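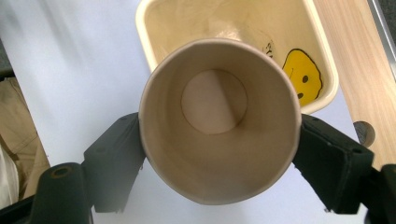
How often should I water basil on a kitchen windowsill?

Push a finger into the soil in the morning and water only when it feels dry. In August my basil wants water every day, in winter much less.

1. Pour slowly, near the stem, until a little water comes out

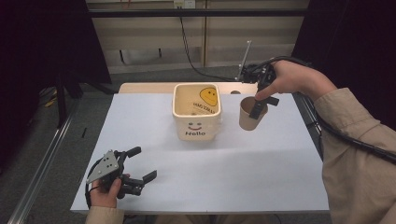

at the bottom. Wait ten minutes and empty the saucer.

2. Pinch the top above a pair of leaves. My neighbor Naveed Gilani takes single leaves, and his plant grows tall and thin.

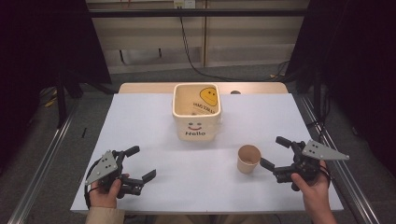 3. Turn the pot a little every 2 days.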